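News > Workshop > Maintenance

Hand-held gripper back in service at Pulville after bushing change

14 shares | 3 comments

The Pulville workshop has returned its number two hand-held gripper to use after a rebuild of the finger linkage. The tool was withdrawn in October when operators reported that the fingers no longer met squarely at the tips and that thin material slid out during a slow close.

Percy Apaza, who looks after the workshop's hand tools, traced the fault to wear in the pivot bushings. The linkage arms are black and each pivot runs in a pressed ring. On the worn unit the bores had gone oval, and the play at the fingertips was large enough to feel by hand with the trigger locked. The counter on the handle read 2932 closing cycles since the last service. The service sheet calls for a check every 3000, so the interval was not missed, but Apaza has asked for it to be shortened.

"The rings went early on one side," he said. "Once one side has slack, the other arm does the work and the tips cross over. You can tighten the screws all day and it will come back."

Replacement rings were supplied by Yalçınkaya in two batches. The first batch was returned because the outside diameter was oversize and would have split the arm when pressed in. The second went in with a bench press and a stepped mandrel. Each pivot was then fitted with a new pin, greased lightly and worked through its travel by hand before the trigger cable was reconnected.

Cable tension was set last. The Cidar handle used on this model has a barrel adjuster with a lock nut, and the workshop procedure is as follows: back the adjuster off fully, close the trigger to its stop, take up slack until the fingertips just touch, add a half turn, then lock. Serpil Baysal, who wrote the procedure, said the half turn gives enough preload for paper and cloth without bending the finger mounts. Earlier units were set with a full turn, and two of those came back with cracked mounts.

The finger pads were cleaned with alcohol and left in place. They are narrow and square at the tip, and will stay in use until the corners round off.

Acceptance was done on soft goods, as that is where the fault first showed. Necati Tatlı ran 52 pinches on tissue and the same number on light cotton. The tissue is wrapped around a plush toy, gathered at the front and held at the gather between the fingertips. A pass requires that the fold stay in the fingers for 30 seconds with no tearing at the pinch. 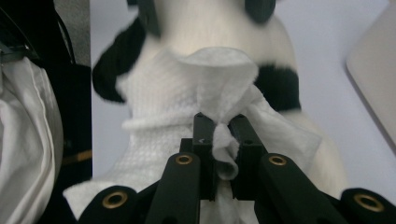

Two of the cotton pinches slipped and none of the tissue ones did. Tatlı put both slips down to a shallow approach, repeated them at the correct depth and recorded passes. The results have been added to the tool's log along with the bushing batch number and the final adjuster position.

The other hand-held units on the same rack will be stripped in turn, starting with the one that has the highest cycle count. Nhi Đồng is preparing a go/no-go pin so that bore wear can be checked with the linkage in place. At present the arms have to come off, and a full strip and refit takes 102 minutes.

Kundent, which shares the workshop, has been told that one hand-held unit at a time will be unavailable while the work goes on. Bookings should be made through Emmett Ruiz-Ortega at the tool counter. Anyone who notices side play at the tips, a gritty trigger or a mark on one pad that does not line up with the other is asked to tag the tool and leave the adjuster alone until it has been looked at.

Contact the newsroom | Copyright Pulville Workshop News | Back to top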